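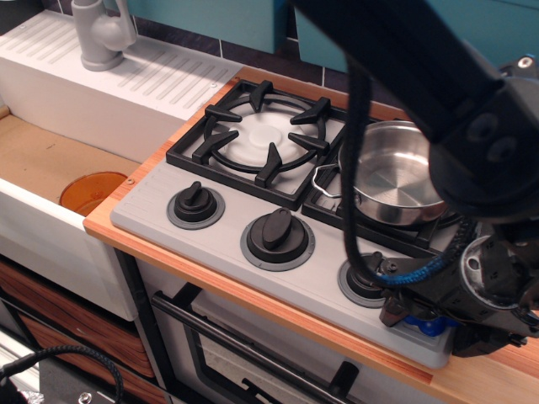 Department of Mechanical and Control Engineering — Robot Learning Laboratory
Handout 4: Collecting Demonstrations for Imitation Learning
Prepared by Nimal Sultana
May 19, 2023

4.1 Scope

Handout 3 covered how a policy is trained from a fixed set of demonstrations. It took the set as given. In this unit you collect one. The station is the toy kitchen, and the task family is knob turning on the stovetop, with the gripper coming down on a knob from above. Pick-and-place with the saucepan and the cup is left to Handout 5.

4.2 Terms

A step is one pair of observation and action, recorded at a fixed rate. An episode is an unbroken run of steps from a start state to a stop signal given by the operator. A demonstration is an episode that has been reviewed and accepted. The three words are often mixed up in lab reports. Please keep them apart, as the grading script counts demonstrations only.

4.3 What an episode must contain

Each episode has an approach, a contact phase and a retreat. The approach begins with the gripper clear of the stovetop. The contact phase begins when the fingers touch the knob and ends when they release it. The retreat ends with the gripper clear again.

Most poor episodes go wrong in the contact phase. The knobs differ in size and in the shape of the part you grip. The small one on the left has a narrow vertical ridge; the middle one has a wide oval grip. A finger opening that suits one will not suit the other, and the angle of the grip at the start decides which wrist angles can be used. Line up the fingers with the grip before you descend. If you line up after contact, the recorded actions contain small corrections that depend on what the operator felt or guessed, and the policy has no matching signal in its observations.

4.4 Varying the start state

A policy trained on 58 episodes that all begin from one pose will learn that pose. Change the following between episodes:

Starting angle of the target knob
Starting position of the gripper, within the marked volume
Position of the saucepan on the burner grates
Position of the cup in the sink

The last two have no bearing on the task. They are varied so that the policy does not tie the knob action to the place of an unrelated object. Change them by hand while recording is stopped. Do not move the kitchen unit itself. Its position relative to the arm base is measured at the start of term.

Cables near the gripper are a known source of trouble. A hanging loop can pass between the camera and the knob, and it moves with the arm, so the model may pick it up as a cue. Check the view at the start pose and again at contact.

4.5 Pace and pauses

Move at an even pace. Long pauses produce many steps with an action near zero, and a policy trained on them tends to stall at the same point. The Flelteck logger trims still steps at both ends of an episode but leaves those in the middle alone. If you need to stop and think, end the episode and discard it.

4.6 Failures

Keep failed episodes. Label them "slip," "miss" or "wrong knob" and save them in the separate folder. They are not used for training in this unit, but the success classifier in August needs them, and last year almost 18 percent of them had been deleted before anyone asked.

4.7 Work to hand in

Work in pairs, one operator and one recorder, and swap halfway through. Each pair submits 58 accepted demonstrations, the folder of failures, and a log giving the start state of every episode. Add a report of 2 pages on how you chose the start states and which regions you left thin.

Reading: Sudov notes, chapter 4, and the Endorell station manual, section on stopping the arm.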